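Section 4: Folding and stacking on the bed

This section covers folding T-shirts and other light tops before they go into the Idow under-bed drawers. If you have not yet fitted the drawers, go back to Section 2. Trousers, jumpers and bedding are dealt with in Section 5.

Before you start

You need a flat surface at least as wide as the largest shirt with its sleeves spread. A single bed is wide enough for most adult sizes. A table can be used, but long sleeves will hang over the side and pull the shirt out of line.

Leave the bed cover or mat in place and smooth it with your hands. A printed cover does no harm. White shirts are easier to line up on a strong colour, as the hem and sleeves show clearly against it.

CAUTION: Do not fold clothes that are still damp. The Idow drawer has a closed base and damp cotton will smell within a few days.

NOTE: If the cover has a raised or dimpled texture, lift the shirt to move it. Dragging it creases the back panel.

4.1 Clearing a working area

1. Put finished stacks at the back of the bed, against the wall if there is one.
2. Keep clothes that still need folding in a separate pile. Do not let the two run together.
3. Leave the middle of the bed free for the shirt you are working on.
4. Hang or drape anything that will not be folded over the side, out of the way.

4.2 Laying out a T-shirt

1. Take the shirt by two opposite corners and hold it up between them. With two people, each takes one corner.
2. Let the sleeves and hem drop. Shake once if the fabric has twisted.
3. Lower the shirt onto the cover with the neckline away from you.
4. Draw the hem towards you until the body of the shirt is flat. Pull from the edge, a little at a time.
5. Open out both sleeves and press any chest pocket flat with your palm.
6. Check the neckline. If it has rolled under, turn it back before you fold.

Small creases may be left. Deep ones will set in the drawer and should be smoothed out now. 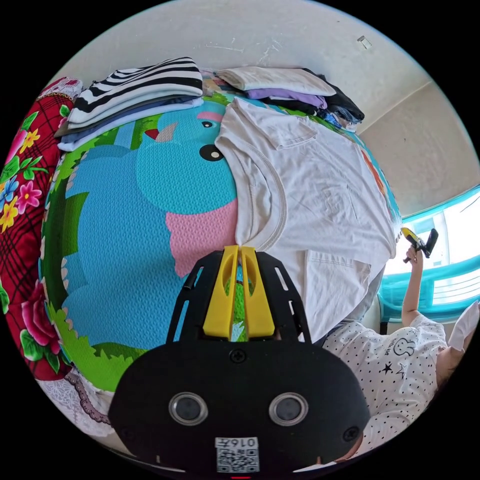
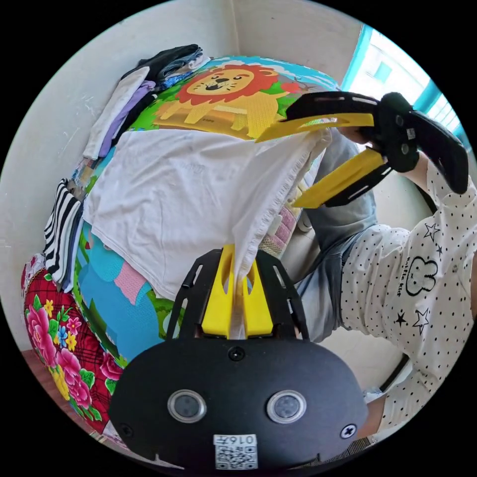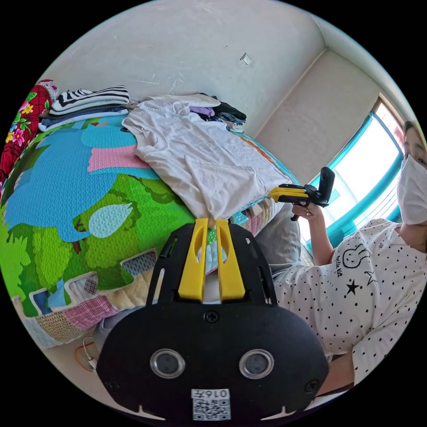 Fig. 4-1 White T-shirt being handled on the covered bed.

4.3 Folding to drawer width

1. Fold one side in towards the centre, then lay the sleeve back along the fold.
2. Repeat on the other side. The two long edges should be parallel.
3. Bring the hem up to just below the neckline.
4. Fold in half again. For children's sizes, leave this step out.
5. Turn the shirt over so that the neckline faces up.

If the folded shirt is too wide for the drawer, open it and take the sides in further at step 1. Do not squash it in at the edges.

4.4 Stacking

1. Stack like with like: plain, striped and printed tops in separate stacks where you have enough of each.
2. Put heavier items at the bottom.
3. Stop when the stack is 2 cm below the drawer rim. An overfilled drawer will catch on the bed rail and may come off its runner.
4. Carry each stack with one hand underneath and one on top.

NOTE: The Binetti divider (part 2516, sold separately) fits the wide drawer only. It does not fit the narrow drawer in the Lai version.

4.5 Recording what is in each drawer

Use the Listside card supplied with the drawers. Write in pencil and slide the card into the holder on the drawer front. Replacement cards come in packs of 41.

Section text revised in November by Sum-yee Fung.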